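Gronari Hand Kit

The Gronari hand kit is a hand-held gripper tool sold for recording small tabletop jobs, so a robot arm can learn them later. You hold it, squeeze the trigger, and a camera on the tool records what the two fingers get up to. I've been using the second version since it went on sale, and I keep this page up to date for the parts wiki, so expect some opinions mixed in with the facts.

Background

Gronari started out selling spare fingers for other people's grippers. The full kit came along after a small run called the Cerkano, which had a stiff trigger and a battery door that popped open if you looked at it wrong (I still have mine, taped shut). The current kit keeps the Cerkano's finger mounts, so the old fingers fit the new body. Great news if you've got a drawer full of them!

What comes in the box

You get the handle and body, one pair of block fingers, a camera mount, a charging cable, a hex key and 24 spare screws. The camera is sold separately, and so is the Radwan case, a padded carry case that fits the whole thing with the fingers still on.

Fingers and view

The standard fingers are black blocks with angled tips and a small hole near the end of each. Matte black is easy on the camera, but it does show every bit of dust. With the fingers open, you get a clear look at whatever surface is between them, and on pale wood the grain comes through nicely until a bright light washes it out. I like a lamp off to one side and turned down low.
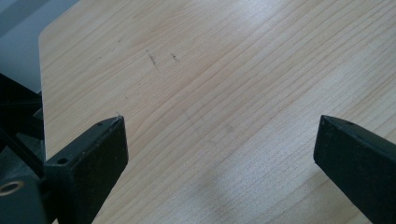

Software

Recordings go into Ellix, the desktop program that comes with the kit. The free plan holds 200 clips and the paid one has no limit. Trimming is quick, but the search box is pretty bad - I name my clips by hand and scroll. As of February 2026 the newest release is build 101, and it fixed the bug where clips were saved upside down.

Price and support

Replacement fingers come in packs of 20, aimed at labs and classrooms, and I do wish they'd sell a single pair. Email support has been friendly and a bit slow. A softer finger set is listed for March.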